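Another Farewell Tour? I'll Believe It When the Merch Runs Out

Posted 07/02/2024 in Music, Grumbling 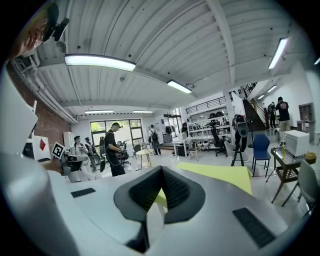
The announcement

So Graltesar are finished. Again. The statement went up overnight on the band's page, white letters on black, four sentences long and signed by all of them except the drummer. It says they have "reached the natural close of a chapter" and that there will be a final run of shows, thirteen of them, with tickets on sale before most of us had finished reading.

I have been a fan long enough to own the first EP on cassette, and I'd like to be sad about this. Mostly I went and looked up the last time they said it. That was the Plomora tour, which was billed as the goodbye, and which I drove six hours to see. I cried in a parking lot. Nine months later they had a new single out and a line of candles.

What they say happened

The official line is that everybody is still friends and everybody wants to "explore." The unofficial line, if you read the fan boards (I do, I'm not proud of it), is that Nghiêm wanted to make a quiet record and the others wanted to keep playing the festival circuit while the money was there. There's also a story going around about a fight backstage in April over who got thanked in what order. The person who posted it says they heard it from a lighting guy. I've met a few lighting guys and they will tell you anything.

What bothers me is how well the leak fits the sales calendar. The rumor shows up on a Friday, the denial comes on Monday, and then you get the sad statement and the presale code. If they really weren't speaking to each other, would they have sat through the photo shoot for the tour poster? Nghiêm has an arm around the bass player in it. Maybe that's good acting. Maybe they shot it ages ago.

What the manager said

Senga Paterson, who has managed them since the second album, went on the Gemesley podcast to put the talk to rest and managed to start more of it. She was asked straight out if this was the end. Her answer was, "It's the end of this version of the band." I played that bit back twice. This version! You could drive a tour bus through that.

She was asked about the drummer's missing signature too, and said he was traveling. He had posted from his own kitchen that same morning, making eggs.

To be fair to her, she was good on the subject of the road crew, and said they'd been told before the public was. If that's true I'm glad. Last time a lot of those folks found out online, and one of them wrote a long angry post about it that I still think about. Bands break up and get back together and the singer does fine either way. The guy who tunes the guitars has to go find another band.

Am I going

My sister thinks I should. She says I'll regret it if this one turns out to be real, and she has a point, except that she said the same thing before Plomora and she wasn't the one paying for gas. The cheap seats are over $90 before fees. There's a "farewell circle" package that gets you a lanyard and a signed print, and I notice the listing doesn't say who signed it.

I put two tickets in the cart last night and let the timer run down. Then I listened to the second album all the way through, the one with the organ on it, and it still holds up, apart from the skit.

If the drummer signs, I might reconsider. Comments are open, but please don't send me the eggs video, I've seen it.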